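The Mattress Does Not Need a Ritual

Every May the same advice comes around. Strip the bed, scatter baking soda over the mattress, wait, vacuum, flip, spray, wait again. I have read the Skidberg version, which runs to 17 steps, and the one Plumholm prints on the card inside its bedding boxes. Neither explains how a person with a job is supposed to sleep that night.

I am not against clean beds. I just doubt that most of this does much. Baking soda may take the edge off a smell, fine. But I have yet to meet anyone who could tell me, lying down in the dark, whether their mattress had been through step nine. And the Vosaten handheld mattress vacuum costs 592 where I live, a lot of money to spend on crumbs.
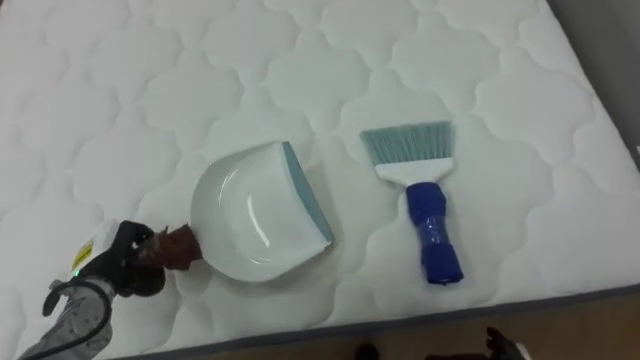
Crumbs, hair and lint are most of what I ever find on a bed, and the cheap tools for those have been in the broom closet for 100 years. I keep a separate set for the bedroom, never used on floors, and it does the job in 2 minutes. The one real argument against it is the quilting. A top stitched into rounded, puffy panels like these has a groove along every seam, and grit likes a groove. So the brush matters more than the pan. Soft bristles, fanned out wide, can follow a dip that a stiff brush skips over. A rubber lip on the dustpan helps too, though it still won't sit flat on a bumpy surface the way it does on tile, and you end up pressing the padding down with your free hand.

Will that satisfy the people at Ma, whose bedding newsletter told me last spring that brushing "only moves the problem around"? I doubt it. They also sell the spray – two scents, refills extra. I'll change the sheets, brush off the top and open the window.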